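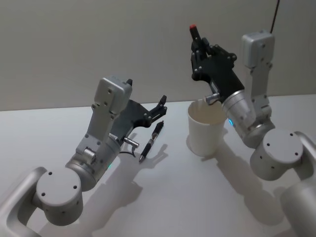 Quiénes somos

Grutilero es un taller dedicado al diseño y la confección artesanal de muñecos de trapo, marionetas y juguetes de tela. Fue fundado por Sadia Abbasi, que continúa al frente de la dirección artística y supervisa los patrones de cada colección.

El catálogo reúne 55 modelos, repartidos en dos líneas: Badar – muñecos blandos para la primera infancia – y Fluter, marionetas de guante destinadas a escuelas, bibliotecas y compañías de teatro. Las piezas se cosen y rellenan a mano, en series de 40 unidades numeradas.

El taller mantiene asimismo un servicio de restauración de muñecos antiguos. Los encargos se admiten previa valoración y el presupuesto se entrega por escrito en un plazo de 20 días.

Cada año, en junio, Grutilero convoca las becas Prothero de formación en costura y modelado, dirigidas a personas mayores de 18 años residentes en la comarca. Hasta la fecha han completado el programa 31 alumnos.

Las visitas de grupos escolares se conciertan por correo electrónico.

Última actualización: 2021-09-10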